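Notebook > Robots > Simulation

Two grippers and one door handle

In June I promised myself to finish the comparison of grippers which I started in the winter, and now it is done, or almost done. I work alone in the evenings, usually from nine until I am too tired to read the logs, so please don't expect a laboratory report. I only want to write down what I tried, while I still remember the settings.

The question was small. I have a two-arm robot model in simulation and I want it to open a door with a lever handle. For this job I had two candidates for the fingers. The first is the Ferkaletti parallel gripper, with short stiff fingers and a simple position command. The second is the Dammont, also parallel, but the finger pads have some compliance and you can give a force limit. Both models were shared with me by Constanza Paredes, and I thank her again for her patience with my emails.

The controller was the same for both: Xaba, with its normal impedance mode for the arms. I did not touch the gains between the two grippers, because I wanted to change one thing only. The task was also kept simple. Both arms begin open, in front of a closed door, and only one of them goes to the handle. The other arm must stay quiet and not hit anything.
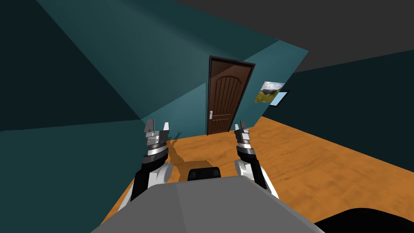 Why use a door and not a box on a table, as most people do? A door punishes small mistakes in direction. A box can turn a little in the fingers and the grasp is still fine, but a handle has a fixed axis, and if the wrist doesn't follow this axis the force grows very quickly.

I made 100 attempts with the Ferkaletti and then 100 attempts with the Dammont. The start position of the arms was changed a little each time by a random seed, and I used the same list of seeds for both. An attempt was good if the handle went fully down and the door moved at least 5 degrees. I know that other people ask for a fully open door, but then you test mostly the walking of the elbow through space, and I was interested in the fingers.

The Ferkaletti failed 23 times. I expected more failures. Most of them were of the same type: the fingers closed well, the wrist began to turn, and then the lever slipped out from between the fingertips when it was half down. In the log you see the contact force go up like a stair and then fall to zero in one step. When I moved the grasp point closer to the end of the lever, the torque was better but the slipping was worse. When I moved it closer to the plate, no slipping, but the fingers touched the plate and the simulation began to shake. I spent two evenings on this and I don't recommend it.

The approach was for me the more difficult part. Xaba plans a straight line to the point before the handle, and then a second short line for the contact. If the first point is too close, the fingers arrive with a wrong angle and there is no space to correct it. If it is too far, the second line is long and the small error of the camera pose becomes a big one. I finally let the right arm stop while still some distance in front of the door, with its fingers already open toward it, and made the correction of the angle there. The left arm I parked with the gripper upright, fingers to the ceiling, and its shadow falls on the teal wall beside the door. This looks like a detail of no importance, but my handle detector works on color images, and a moving shadow near the door was enough to confuse it in the early runs. With a parked arm the shadow is at least always in the same place.
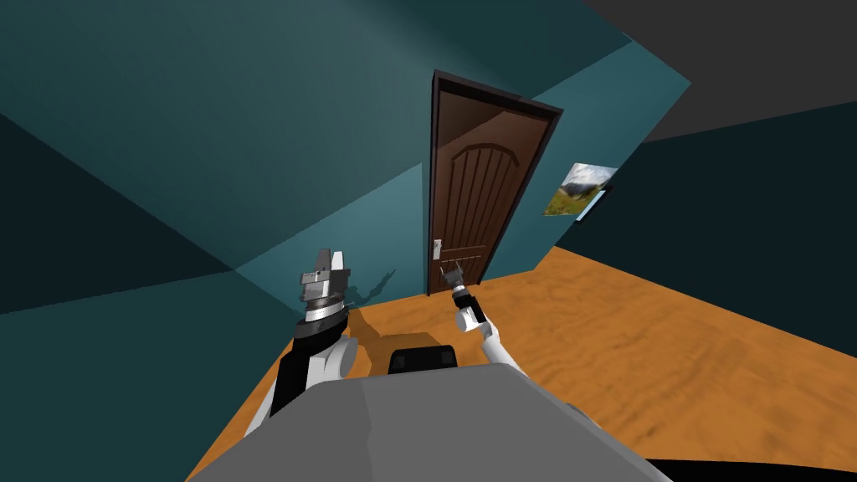 Compliance is the big argument of the Dammont, and I was a little suspicious of it. In simulation a soft pad is only a spring and a damper, and you can choose numbers which make everything work. I left the numbers exactly as they were in the model. What I noticed first was not the success rate but the noise in the wrist torque, which was much lower. During the approach there is no difference between the grippers, of course. The fingers stand open at the height of the silver lever, or near it, and nothing is touching, so the two logs are the same until this moment. I repeat this because I lost some time searching for a difference in the part where there cannot be one.

With contact the Dammont was more calm. It also slipped, but slowly, so the controller had time to react and close more. The failures it had were of another kind. Sometimes the soft pads let the lever rotate inside the grasp, and then the wrist was turning and the handle was not. For this reason I don't want to give a winner by one number. The count was better for the Dammont, but its failures took longer to detect, and in a real machine a slow failure can also be expensive.

Then there is the camera. I compared a view from the body with a view on the wrist, using the Skudberg camera model in both places. The body view is good for finding the door and bad for the last part, because the gripper covers the handle at the worst moment. The wrist view has the opposite problem. When the fingers come near, you see the finger housing, the white pad, and behind them a lot of wood grain, and any detector which learned on whole doors has nothing to hold on to. I now use the body view until the first point and the wrist view after it, with one switch and no mixing. Mixing the two gave me a pose which jumped.

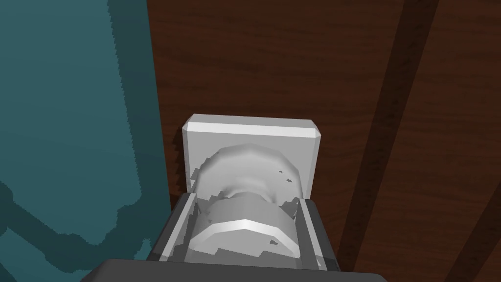 Constanza Paredes wrote to me that I should not trust the contact in the last two centimeters at all, with either gripper, until I have made the collision shapes finer, and that the slow slip of the Dammont could come from the mesh as much as from the pad. She suggested to run the same seeds again with a smaller time step and to compare only the failures.

I think she is right, and I have started. One run with the small step needs much more time, so I let it work during the night and read the results at breakfast. Until now the Ferkaletti slips in the same seeds as before, which makes me trust this part. For the Dammont I have only the first few and I prefer to say nothing yet.

If somebody wants my seed list and the two Xaba configuration files, write me and I will send them. The comments in the files are half in my own language, sorry for this.

4 comments · 11 shares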